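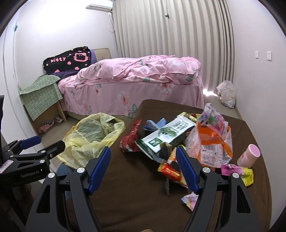

5 min read

Two-gripper demos: relative pose between left and right goes bad whenever the grippers get close to the bag

Posted in Perception and State Estimation
Tags: visual-inertial, bimanual, handheld, demo-collection, masking

Rhona Halliday

I'm processing bimanual demonstrations recorded with a pair of handheld grippers, each with its own wide-angle camera. The task is tidying a table of snack packages into a plastic bag. One gripper is mostly at the bag and the other does the picking. The demos are meant to train a policy for a two-arm Trendale setup, so I need the pose of each gripper in a common frame and also the pose of one relative to the other.

Pipeline as it stands: video and IMU go into Grirkasero 2-something (the build our group has pinned), which gives me a trajectory per gripper. I align both to a shared map built from a slow pass over the room with nothing moving. Then the export goes to Flomow for training at 20 Hz.

Each trajectory looks good by itself. Loop closure is fine and reprojection error is low. The trouble is the relative pose. When the two grippers are well apart it matches a tape measure. When they come together over the bag, the left one slides sideways in the estimate by several centimeters, stays there for a second or so, and slides back. In the replay viewer the fingers pass through each other.

Out of 249 episodes, 14 got rejected by the tracker outright. I'm not worried about those. It's the ones that passed that bother me, because the export doesn't flag anything.

Things I have tried:

Masking my own gripper with a static polygon. It helped with the obvious junk on the finger pads. No effect on the slide.

Raising the feature count. Slightly worse, if anything.

Turning up the IMU weight. The slide gets smaller but the rest of the trajectory gets noisy.

Re-doing the camera calibration. Same result.

At the top is a view with the second gripper in it, at the yellow bag. There's another one below from the box side of the table, with the other gripper down at the lower right. My static mask covers only the gripper the camera is mounted on, so in both of these the other one is left unmasked.

Is this a masking problem, a sync problem, or is the shared map wrong? And is there some way to get a per-frame confidence out of Grirkasero that means anything?
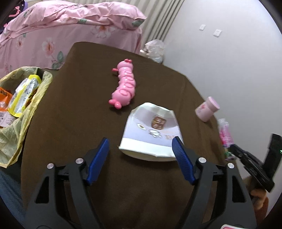
Replies

pelmet_dan

Masking, I would bet. Look at where your features are in the first picture. Lots of printed packaging with hard edges and text, which any corner detector loves, and the bedspread pattern behind it. The packages are fine until someone picks one up. From then on it's a high-contrast thing traveling with a gripper, and if it's close to the lens it can hold a large share of your inliers. The outlier rejection goes with the majority and the majority is a snack wrapper.

The bag is bad in a different way. Thin translucent film gives you corners from creases and highlights, and they shift as the view changes. They track for a few frames and then wander. That is enough to pull a pose sideways without making the reprojection error look bad.

What I'd do:

Segment the other gripper and the bag per frame and drop those features. A small model is enough. You don't need clean edges, so dilate the mask generously.

Drop anything closer than the tabletop if you have usable depth from the map. This also takes care of whatever item is being carried.

Keep the bed, the curtain and the wall. The bedspread is soft and will move if somebody leans on it, but the flowers are large and well spread. I'd keep it and lower its weight.

Don't raise the feature count. You're adding the worst ones last.

wristcam_otto

same thing happened to me, I just cut all frames where the grippers were closer than a hand's width. policy trained ok

Rhona Halliday

Thanks, but that part is the task for me. Handing items into the bag happens exactly there, so if I cut it I have nothing left except reaching.

mk_lattice

I agree with Dan on masking but please check sync before you spend a week on it. I used to do the same job on a Cuevas rig and had the same symptom from two separate causes, one hiding the other.

A clock offset between the cameras doesn't show up when both grippers are still or slow. It shows up in the relative pose when one is moving fast, and people do move fast on the last part of an approach. So the error lines up with "grippers close together" although distance has nothing to do with it.

Quick test:

1. Hold the two grippers rigidly together (tape, clamp, whatever you have) and wave them over the table for half a minute. No bag, nothing being picked up.

2. Compute the relative pose over time. It should be constant.

3. If it isn't, plot the error against angular velocity. A line means offset. Shift one stream a few milliseconds at a time until the line goes flat.

If it's constant from the start, your sync is fine and so is the shared map, at least in that part of the room. Then go and do the masks.

On confidence: the covariance Grirkasero reports is too optimistic with moving objects in view, so I wouldn't filter on it. What worked for me was the share of inliers that land on map points from the static pass. When that drops, the pose is being carried by things that weren't in the map. Set a threshold, and write it into the export as a per-frame column. Flomow will take an extra column as a loss weight if you name it in the dataset config.

You could also use the other gripper as a measurement. When it's in view, the blue fingers stand out well against that dark brown cloth. Fit a rough pose to them and add it as a loose constraint between the two trajectories. I'd leave this for last. It's more work than the rest put together, and the fingers open and close, so you need the gripper width in there too.

Rhona Halliday

Ran the taped-together test. Over 2,463 frames the relative pose moved with angular velocity, and shifting the right stream by 14 ms flattened it. So there was an offset and I had been blaming the bag for all of it.

Re-ran a handful of the bad episodes with the shift applied. The slide is smaller in every one and still there. The inlier share on static map points dips in the same places, so now I'm on to masks. Starting with the other gripper, then the bag. I'm leaving the packages for the depth cut.

One follow-up for mk_lattice: is the offset constant across a session for you, or do I need to run the taped test more than once?

mk_lattice

Constant within a session on mine, different after every power cycle. I run it at the start, and again after a battery change.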